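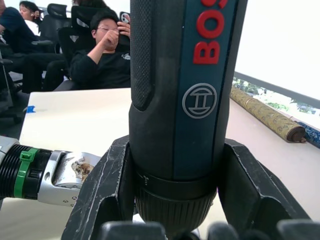
Hawi Lencho would like the new evening hours to run past July, and told the Druldale health centre that getting to a counsellor after work had been the hardest part of cutting back her drinking.

The centre has added 3 evening sessions a week for people wanting help with alcohol. They are free, and no referral is needed. Council put up $300 a month for room costs. 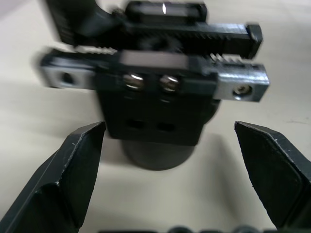
Druldale, 2018-04-13

Each session has 7 places and lasts two hours. Milovan Nedeljković, who runs the program, said anyone who drinks heavily every day should see a doctor before stopping suddenly, as withdrawal can be dangerous. Family members may come along to the first visit.

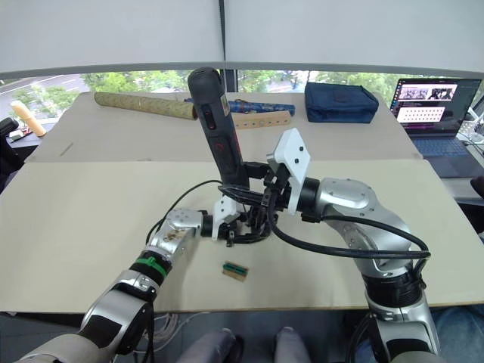 How to book

Call the front desk or drop in at the Kadrić Street entrance before 5 p.m.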